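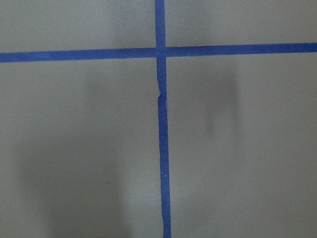
Urncombe Park is a small baseball ground in the town of Urncombe, best known as the home of the Urncombe Herons and for the loyal crowds that have filled it through a good many seasons, several of them losing ones. It holds 3,000 people when the grass bank beyond left field is open, and 2,000 when it is closed for reseeding.

History

The ground began as a pasture behind the Mercado cannery, whose workers played pickup games there in the long evenings after the day shift let out. The cannery later put up a wooden grandstand with 500 seats, and that old stand, patched and repainted more times than anyone has kept track of, still runs along the third base side. Lights came much later, paid for by a string of pancake breakfasts and a raffle for a used pickup truck.

The Herons moved in after their former field at Serau was lost to repeated spring flooding. Many Serau families kept making the drive over the ridge, and a section behind the visitors' dugout is still called the Serau side, even on nights when nearly everyone sitting in it lives in Urncombe.

Traditions

Opening night is treated as something close to a town holiday. The gates open at four in the afternoon, well ahead of the first pitch, and the parking lot fills with grills, folding chairs and children playing catch between the cars. More than 300 fans usually join the walk from the old cannery gate to the ballpark, singing as they go, with a good deal of disagreement over the words to the second verse.

The biggest crowds of the year come in August, when the Herons host their old rivals from Jullilano. The winner keeps a dented copper kettle until the following summer. Jullilano has held it more often, a point its supporters are always happy to bring up while waiting in line for fried corn.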